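Notebook, August, long brew day

Right, writing this up while I still remember it, because last time I left it till the next morning and Shirin had to work out from the spoon rests what I'd done. Kettle on at half past six, windows open already, and the back room was warm before I'd even ground anything. I've got the Havora beans out again (the dark ones, not the bag Ikhsan brought in) and I'm sticking with the coarse setting. Pejman still thinks we should go finer. He can have his own page for that.

Recipe as I ran it: 225 g of grounds, 1128 g of water off the kettle, all of it in one go, then a good stir down to the bottom and leave it alone. I know the sheet on the wall says to pour in stages, but the sheet was written for the small jug, and I wanted to see what the big glass does with a single pour. Water was 89 degrees when I started. I wrote that on my hand, so it's definitely right.

The pour was lovely! Loads of froth straight away, much more than with the Jurkia beans, and I had to stop and wait for it to settle down before I dared put the last of the water in. The smell went all the way down the corridor and Hajar turned up with her mug about two minutes later, which was optimistic of her. I told her four hours. She left the mug.

Things I changed from last time: coarser grind, one pour, no cloth over the top for the first bit. Things I meant to change and forgot: weighing the glass empty. So I can't give a proper yield by weight today, only by what comes out of the filter. Parviz, if you're reading this, yes, I know, you did say.

By the time I'd washed the grinder and wiped the bench it had gone properly black in there, brown only right out at the sides where the glass curves away, and there was a thick caramel-coloured head on it right across the neck. Paler and creamier on top, speckly with dark bubbles where it meets the liquid. I like the look of this one a lot. You can't see through the belly of it at all.

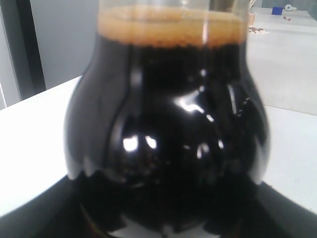 Straining and what came out

I went through the steel mesh first and then paper, same as always, and the paper clogged on the second lot so I swapped it. Slow going. Doltach papers, the ones from the bottom drawer, and I think they're a bit too tight for this much fine stuff. There are more of the old ones on the top shelf if anyone feels like getting the steps out, I didn't.

The foam was a nuisance when I tipped it. It sat on the mesh and stopped everything behind it, so I ended up scooping it off with the flat spoon and putting it in a cup by itself. Tasted that as well, out of nosiness. Very bitter, a bit dusty, don't bother.

Got 300 ml bottled and in the fridge straight away for tasting, and the rest went in the tall jug with the lid on. Hajar had hers over ice and said it was like the inside of a cupboard, but in a nice way?? Ikhsan said burnt sugar and then something like prune. For me it's heavy and quite sweet at the start and then it dries your mouth out at the end, more than I'd want. I'd guess four hours is a touch long at that temperature. Shirin didn't get any before lunch, so her notes to follow, there's a gap left under this for her.

For the next one:

Same beans, same grind, same weights, but stop at three hours.

Skim the head off before straining.

Weigh the glass empty!! Write it on the tape on the shelf, so it's done once and for all.

Try the Hassanpour filters if the box has come. Pejman was going to ask.

Washing up: glass needs the long brush, the short one doesn't get round the wide part. I've left it soaking in the left-hand sink with soda, please don't tip it out before this evening. Mesh is on the rack. Spent grounds are in the lidded bucket for Parviz's tomatoes and he's promised to take them home today.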